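Prostach Building Survey: User Guide
Section 5. Starting a new house record
Revised Monday, March 30, 2020

You should arrive at this section with a login, a survey area, and a house to describe. If you are missing the house, go back to Section 4.

Before you start

Walk once around the building without writing anything. Stay on the public sidewalk unless the owner has signed the access form. An owner who waves from the porch has waved from the porch and has signed nothing.

Have these at hand:
The parcel number from the county map
The survey sheet, printed, with a pencil
The street photographs, already renamed as described in Section 2

5.1 Creating the record

1. Sign in and choose Survey Area from the left menu. The sample area is called Moser Township.

2. Click New Record. Prostach assigns the next free number. The practice area ships with 235 finished houses, so your first one will be 236.

3. Type the street address exactly as the county has it. If the county has it wrong, type it wrong here and put the correct address in Alternate Address.

4. Enter the historic name. The usual form is the surname of the first owner followed by House. Where the first owner sold up soon after the plaster dried, you may join two surnames with a hyphen. Joining more than two makes the house sound like a law office, and the field will refuse it anyway.

5. Enter the common name, if there is one. "The old Bristard place" is acceptable. "The ugly one by the creek" belongs in Field Notes, which owners can't see.

6. Click Save Draft.

Note: Save Draft and Submit are next to each other and are the same shade of green. We have asked for this to be changed.

5.2 Dates

1. Under Year Built, enter a single year only if you have a document that says so: a deed, a building contract, a dated newspaper notice. Choose the document type from the list.

2. If you have no document, tick Estimated and choose a decade.

3. If there is a date carved over the door, record it under Inscriptions. Date stones get moved, copied, and ordered from catalogs, and the one on the sample house is older than the town.

4. Add each later change on its own line. Porches, wings, and dormers get a line each. Replacement windows also get a line, however you feel about them.

Caution: Family tradition goes under Oral Accounts. This includes every secret tunnel. Prostach holds a great many secret tunnels and, to date, one root cellar. 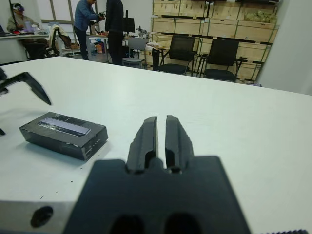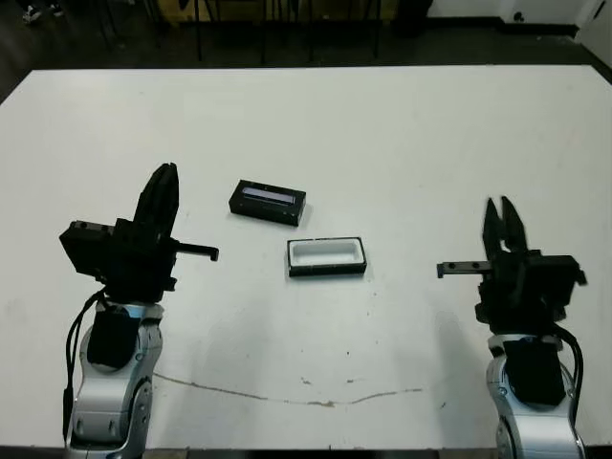
Small black box on the white table, in both pictures. The open tray is in the second.

5.3 Plan, walls, and roof

1. Choose the plan shape. For anything with eight sides choose Octagon. For a square house with clipped corners choose Irregular, even if the owner's letterhead says otherwise.

2. Count stories from the front. A hillside house may have 3 in back and one in front; enter the front number, then describe the slope in the Site box.

3. Choose the wall material you can see. If the siding hides something more interesting and you know this for certain, enter the hidden material under Secondary.

4. Choose the roof form, then the covering. A cupola is entered under Roof Features. So is a widow's walk, including those a very long drive from any ocean.

5. Write the description. The box accepts 90 words and stops dead at the last one, so begin with the overall form and leave the doorbell for later. Avoid "charming," "stately," and "nestled." The spelling checker passes all three; Bernice Baidoo, who edits the finished records, does not.

5.4 Significance

1. Tick at least one reason the house matters. The choices are Architecture, Persons, Events, and Other.

2. If you tick Persons, say what the person did. Having lived to a great age in the same bedroom is an achievement but does not qualify.

3. If you tick Other, a second box opens. Something has to go in it.

4. Leave Register Status at Not Reviewed. Surveyors can't list a building by choosing Listed from the menu, though the menu will let them.

5.5 Submitting

1. Open the record from the list and click Check Record. Missing fields turn red. A red parcel number usually means a stray space at the end.

2. Attach the photographs, front view first.

3. Click Submit. The record locks, and the reviewer gets a message.

If you spot a mistake one second after submitting, click Request Return and give the reason. "Oops" has been accepted in the past.

Records returned by the reviewer show a yellow flag. Read all the comments before changing anything, as the last one sometimes withdraws the first. To import older paper surveys from the Ullutex card format, see Section 6.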